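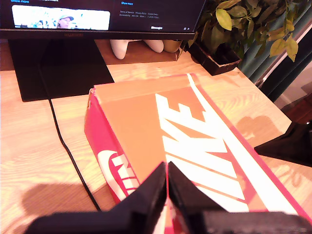
Desktop monitor showing a social media page in dark mode

Willel – Limited Edition Blu-ray
Directed by Catarina Falcão
Released by Zirkitz

Format: Blu-ray, two discs
Edition: 2,972 numbered copies
Audio: Portuguese, original mono
Subtitles: English, Spanish, English for the deaf and hard of hearing
Picture: Color, 1.66:1
Region: Free
Release date: 24/10/2025
Status: In stock

About the film

Willel is a thriller set in a seaside hotel that has closed for the winter. A bookkeeper arrives to go over the accounts before the place is sold and finds that one guest has stayed on. The guest is an older woman who takes her meals alone, signs for everything, and never seems to have paid a bill. The owner says she is family. The cook says she is not. The bookkeeper starts reading back through the old registers at night, and the rest of the story comes out of what is written in them.

The title is the name of the hotel. Catarina Falcão wrote the script from a short story of her own and shot it almost entirely in one building, with a small cast and a crew that doubled as extras in the dining room scenes. It played in a handful of theaters, was sold to television in a shortened version, and then dropped out of sight. Most people who know it saw the television cut, which loses the whole of the opening reel and moves the scene in the linen room to the end, where it makes very little sense.

This edition presents the full theatrical cut for the first time on any home format. The television cut is on the second disc for those who want to compare the two or who grew up with it.

There is not much violence in Willel and almost none of it is shown. What people tend to remember is the sound: the elevator, the dinner cart with its bad wheel, the guest humming on the other side of a wall. If you are sensitive to films in which a child is in danger, please note that one long scene in the second half deals with this.

The restoration

The film was scanned in 4K from the original camera negative at the Peñalver lab. The negative was in good condition apart from the third reel, which had shrunk and was badly scratched along one side. For that reel the lab also scanned a theatrical print and used it to fill in the damaged shots. You may notice a small rise in grain and contrast for a few minutes during the boat shed conversation. We chose to leave it that way instead of smoothing it over, and the booklet lists the shots concerned.

Color grading was done with the director present. Earlier video copies had a strong blue cast that many viewers took to be deliberate. Falcão has always said the hotel was meant to look warm and a little too comfortable, and the new grade follows a print that she kept herself. The corridors are now a yellowish brown and the night scenes are darker than on the television cut. If you find them too dark, check that your television is not set to a power-saving mode before you write to us.

The mono soundtrack was transferred from the magnetic master. Hiss has been reduced lightly. There is no surround remix.

Disc one
Willel, theatrical cut
Commentary with Catarina Falcão and the film's editor, in Portuguese with English subtitles
Theatrical trailer
Stills gallery

Disc two
Willel, television cut
The Closed Season, a 63-minute documentary on the making of the film
Silent location footage with optional commentary
Deleted scene from the hotel laundry, without sound
Interview with Falcão on the horror and suspense films that shaped her work

In the box
Both discs in a clear case with reversible sleeve art
Rigid slipcase, numbered on the spine
Booklet with two new essays, the original short story in English, and notes on the restoration
10 postcards reproducing the Spanish lobby cards

The slipcase, the booklet, and the postcards belong to this edition only. When it has sold out, we plan to issue a standard version with the same discs in a regular case. No date has been set for that version.

Playback notes

Both discs are region free and will play on any Blu-ray player. They will not play on a DVD player. Menus are in English and Spanish. The commentary track has its own subtitle stream, which comes on by itself when you pick the commentary from the menu. If you switch audio with the remote during the film, you will need to turn the subtitles on separately.

A few older players show the stills gallery with the pictures stretched to the full width of the screen. Setting the player to its original aspect ratio mode clears this up.

Sleeve art

The new cover is by the Flasodov studio, who also drew the map of the hotel printed inside the booklet. The reverse of the sleeve carries the original poster. The disc case can be turned either way without removing the slipcase sticker, which is only lightly glued to the shrink wrap and is not part of the artwork. If you want to keep the sticker, peel it from the lower corner first.

A print of the Flasodov cover is sold separately in our poster section. Posters and discs ordered together are sent in separate packages and may arrive on different days.

Ordering and shipping

Orders are packed in the order we receive them. Discs are sent in a stiff cardboard mailer with corner padding. Larger orders go in a box. You will get an email with a tracking number when your package leaves our warehouse.

We can't take requests for particular numbers in the edition. Numbers are assigned as the boxes come off the pallet, and we have no way of looking one up without opening the cartons.

If you order this title together with a pre-order, the whole order is held until everything in it is ready. To get Willel right away, place it as a separate order.

Returns

Sealed copies can be returned for a refund. Opened copies can be exchanged if a disc is faulty. Please write to us with your order number and a short note saying which disc is affected and at what point in the film the problem shows up. Photos help if the slipcase was damaged in the mail. We keep a small stock of replacement slipcases, but these are not numbered.

Common questions

Is this the same transfer that was shown on streaming?
No. The streaming version came from a tape of the television cut. It has the blue cast and burned-in Spanish subtitles.

Does the set include a 4K UHD disc?
No. The restoration was finished in 4K, but this release is Blu-ray only.

Is there an English dub?
None was ever made, as far as we have been able to find out.

Are the essays spoiler free?
The first one is. The second discusses the ending in detail and says so at the top of the page. The short story has a different ending from the film, so it is safe to read first – though most people will want to leave it for later.

Will the documentary be available on its own?
There are no plans for this.

Can I screen the film in public?
The disc is licensed for home viewing. Film clubs, schools, and theaters can book the restored version from us with a file or a DCP. Bookings for the spring are open now, and the last free slots are in April. Use the contact form and choose "Theatrical" from the list so that your message reaches the right desk.

Also from Zirkitz

Customers who buy this title often look at our other suspense releases. They are listed under Thrillers in the shop menu, sorted by country. Titles marked "Last copies" will not be pressed again in their present packaging.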